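### 3.2 Fiber shedding in home laundering

Knitted goods lose more fiber in the wash than woven goods of the same weight. The yarn in a knit sits in open loops, and loose ends work free as the loops rub against each other. Ribbed knits have more raised surface to rub, so we treated them as their own group (Figure 1).

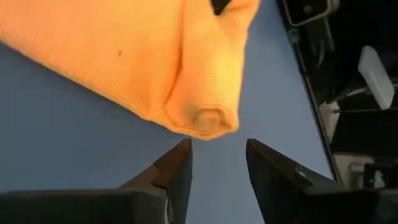

**Figure 1.** Orange knitted fabric with a fine rib, doubled over along one side.

Households in the Kivell survey kept a wash diary and collected the lint from a filter fitted to the drain hose. Filters were dried overnight and weighed the next morning. We left out the first wash of any new item - it sheds far more than later washes and would have hidden the effect of water temperature.

Temperature mattered less than load size. Small loads gave more lint per item at every setting, most likely from the extra room to tumble. Spin speed had a weak effect in the Santoso machines and none that we could measure in the Flundar machines. Softener use was too uneven between homes to test.

Thin cloths were logged apart from sweaters and towels, as they dry faster and are washed more often.
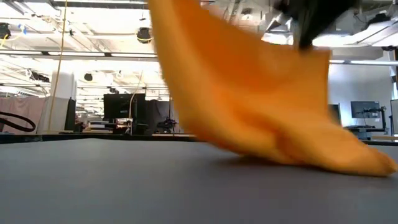

Kamarul Sembiring, commenting on a draft of this section, objected that lint caught at the drain is only part of the loss, and that tumble drying may release as much again. We agree that the dryer share is missing here. Two homes did save their dryer lint, but too few loads were logged to report.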